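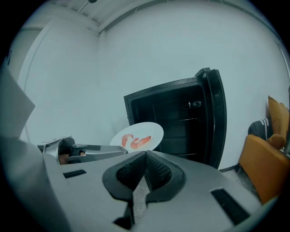

Section 6: Choosing a spot and laying the Domness floor mat

Before you unroll anything, please spend a few minutes deciding where your Domness mat is going to live, as it settles best if it stays put once it is down. Walk round the room in your socks and feel for bumps, grit or a lifted edge, and do look at the colour of the floor while you are at it. On a pale floor like the one in the photo, the charcoal mat will show fluff rather less kindly than the oatmeal one, and you can still swap colours with Vanditz as long as the inner wrap is sealed. A wall nearby is handy too, for steadying yourself during the standing stretches in Section 8.

You will need: the mat, the four corner grips, a soft broom, a damp cloth and a few heavy books.

1. Sweep the floor, then wipe it with the damp cloth and let it dry completely.

2. Carry the mat in by its strap. It weighs 17 kilos, so ask someone to take the other end if you can.

3. Undo the strap and unroll the mat with the ribbed side facing down. It will curl at the ends – this is quite normal and nothing to fret over.

4. Put a book or two on each end and leave the mat overnight.

5. Next morning, lift one corner, peel the backing off a corner grip and press it to the underside of the mat. Hold it firmly while you count slowly to 8, then do the other three.

6. Lower the corners and walk slowly over the whole mat, heel to toe, from the middle outwards.

Note: New mats have a slight smell for the first few days. Open a window and it will fade.

Note: If you have underfloor heating, turn it down before step 3 and keep it low for two days.

Caution: Do not stick the corner grips to waxed or freshly varnished boards. They can leave a mark.

Caution: Never drag the mat once the grips are on. Lift all four corners first, and have a helper with you.

If an edge is still curling after a week, roll the mat up the opposite way for an hour and begin again from step 3. Should that fail, write to Fatemeh Karimi on our help desk and tell her which edge it is.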